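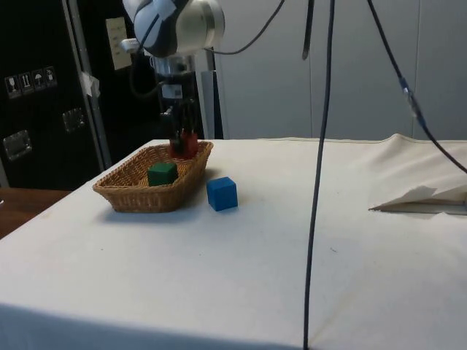

Sorting and stacking cubes with a bench-mounted arm: build report

Britta Seidel
Shared workshop, Treviven
Submitted 17th August

1. Aim

The project set out to build a small pick-and-place cell on a shared workshop bench and to measure how reliably it could move wooden cubes between a basket and the table. The arm and gripper were already available. The work consisted of preparing the bench, writing the motion program, calibrating the arm against two cameras and running a set of trials.

The original proposal also included sorting by weight. This was dropped in March, when it became clear that calibration would take up most of the time.

2. Equipment

The arm is mounted behind the table on its own stand and reaches forward over the work area. The gripper has two fingers. Motion commands are sent from a desktop computer running Gisance, the control program used in the workshop, with a short script of my own on top for the order of moves.

The objects are three wooden cubes, coloured red, green and blue. The container is a shallow rectangular wicker basket. A rigid plastic tray was tried first and was easier to model, but the fingers knocked against its walls on every third or fourth move and pushed it across the table. The basket gives a little when touched.

The table is covered with a pale cloth. Two reasons were given for this in the proposal: to cut down reflections from the bare top, and to give the colour detection a plain background. The first held up. The second needed more work, as described in section 5.

Parts bought for the project came from McAlister and were limited to cable, fixings and one replacement finger pad.

3. Coordinate system and calibration

The origin was set at the front left corner of the table, with x running to the right and y towards the stand. Height was measured from the cloth, not from the table top. The first version of the script used the table top, and the difference was enough to press cubes into the cloth when they were released.

Calibration was done by driving the closed gripper to a grid of marked points and recording the joint readings at each. The camera positions were then solved from the same points. The cameras are fixed and were not moved between calibration and the trials. If either one is knocked, the whole procedure has to be repeated, and this happened twice during the build.

The basket is not fixed down. Its position and angle are found again at the start of each run from the side camera, by fitting a rectangle to the rim. Wicker does not give a clean edge and the fit can be out by a few degrees. For the present task this is acceptable, as the cubes are small compared with the basket.

4. Motion sequence

Each move is made up of the same steps: go to a point above the cube, descend, close, lift to clearance height, travel, descend, open, lift. Clearance height was first set at 85 mm above the cloth. A held cube has to pass over the rim of the basket with room to spare, and the rim is higher at the corners than along the sides.
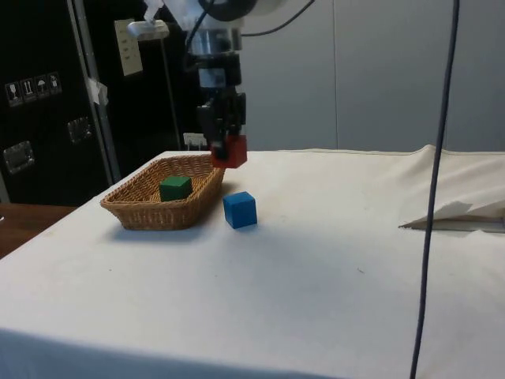
Travel at clearance height is done in a straight line. Joint-space moves were faster but produced an arc which dipped in the middle, and on long moves the dip used up the clearance. Straight-line travel at reduced speed was kept for all the trials reported here.

A pause of 403 ms was added after closing the fingers. Without it the lift started before the grip force had settled and the cube could turn in the fingers. The value was found by stepping the pause upwards until turning stopped in a short test, and has not been refined since.

The time limit for a complete move is 3000 ms longer than the planned time. If the limit is passed, the arm stops where it is and waits for the operator.

5. Problems met during the build

Cloth. Folds towards the back of the table were picked up as objects by the first version of the detector. Flattening the cloth helped for a while, but it crept back whenever someone leant on the table. The final version ignores anything without strong colour – a crude rule which works only because all three cubes are brightly painted.

Green cube in the basket. The green cube is the darkest of the three and its lower part is hidden from the side camera by the basket wall. The detector returned a centre that was too high. The script now uses the top face only and subtracts half the cube height.

Cables. A cable hanging across the side view splits the picture in two. A cube directly behind it is reported as two narrow objects. Objects of the same colour closer together than one cube width are now merged.

Lighting. The workshop lights are shared with the Furnudstead group and cannot be switched separately. Colour thresholds were set with all lights on, and the trials were run in the same state.
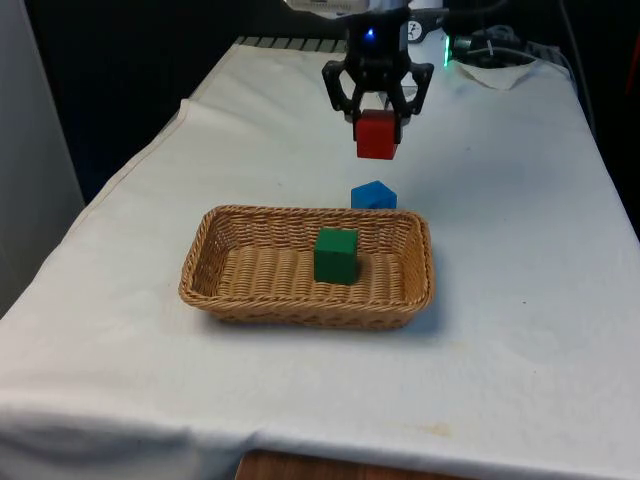 Figure 3. Red cube held above the table, with the blue cube on the cloth and the green cube in the basket. Front view.

6. Trials

The log holds 2121 moves in total, including the setting-up period. Of these, 403 belong to the final version of the script and form the basis of the remarks below. The earlier moves were made with changing settings and are not comparable with each other.

Failures in the final set fall into two kinds. In the first, the fingers closed on a corner instead of two flat faces and the cube slipped out during the lift. This occurred mostly with cubes left at an angle to the fingers. In the second, the cube was released too close to the basket wall and came to rest leaning on the weave, where the detector gave a poor angle for the next pick.

Stacking was attempted only at the end of the project. Placing one cube on another needs a better height estimate than the side camera can give on its own, and the two-camera solution was still being checked at the time of writing. No stacking results are claimed.

7. Further work

The grip angle should be taken from the top face of the cube for every pick, including those made from the basket. At present the basket picks use the angle of the basket itself. The cables should be tied back to the stand, with enough slack left for the wrist to turn fully. A thin felt mat fixed at the corners would be a better surface than the cloth.

The script, calibration grid and full log are stored on the workshop computer in the folder Treviven_cell. The spare finger pad is in the drawer under the bench.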